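Lurkusness Paper Days: questions we keep getting

Last updated Monday, March 12, 2018

Magdalini Rallis runs the sheet-making table and Spyros Rallis runs the drying end, and between them they have been asked everything below more times than either would like. Please read it before you ring.

Do I need to bring anything?

An apron and a tolerance for damp sleeves. Pulp, moulds, felts and trays are included in the $19 fee. If you want to put your own scrap paper in the vat, bring it torn up already. Magdalini will not tear it for you, and she has strong views on glossy catalogues.

Can I use newspaper?

You can. You will get grey paper. People ask whether there is a trick to stop it coming out grey, and the trick is to use something else.

How many sheets will I make?

Most people get through six in a session. The record belongs to a retired surveyor who came in January and did not stop for lunch.

Why do you hang the sheets instead of pressing them flat?

We do both. A sheet goes under the board first, then onto the line to finish. Pressing all the way through gives you a flatter sheet and ties up the boards until Thursday, and there are only so many boards. Hanging gives you a bit of a curl, which half our regulars call character and the other half iron out at home.

One peg or two?

One at the top will do for anything small, as long as the sheet has been pressed properly. Bigger sheets like two. If you peg a sheet straight off the felt it will tear at the peg and drop on the floor, and you will have learned something at the cost of a sheet.

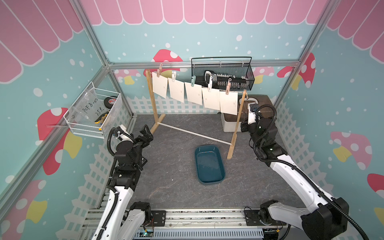

Leave a gap between neighbours as well. Two sheets that touch while they are damp will become one sheet, and Spyros has never managed to talk a pair of them out of it. The line sags a little when it's loaded. It has always sagged a little. Please don't tighten it.

Wooden pegs or plastic?

Plastic, for us. Old wooden ones can leave a tan mark on pale paper, and we got tired of cropping it off. Wipe plastic pegs before you use them, particularly if they have been living outdoors.

Will my clothes rack at home work?

Most will. Wood is kinder than bare wire, which can rust onto the paper. Put a tray down to catch drips if you care about your floor, and keep the whole business away from the heater. Fast drying is how you get paper shaped like a potato chip.

Can I print or stamp on the sheets?

Once they are bone dry, yes. Keep the mark small and light for your first go. Unsized paper drinks ink, and a bold design turns into a rumour of itself in a few seconds. We sell a Nerton sizing powder at the desk if you want crisper edges.

When do I get my paper back?

Collect it the following week from shelf 413, near the side door. Write your name on the tag in pencil. Uncollected sheets go back in the vat after a month, so somebody's letterhead may well contain your masterpiece.

Do you take group bookings?

Yes, weekdays only, and the Akpalu room has to be free. The deposit is $200, refundable if you leave the sink as you found it. We have kept it twice. Both times it was glitter.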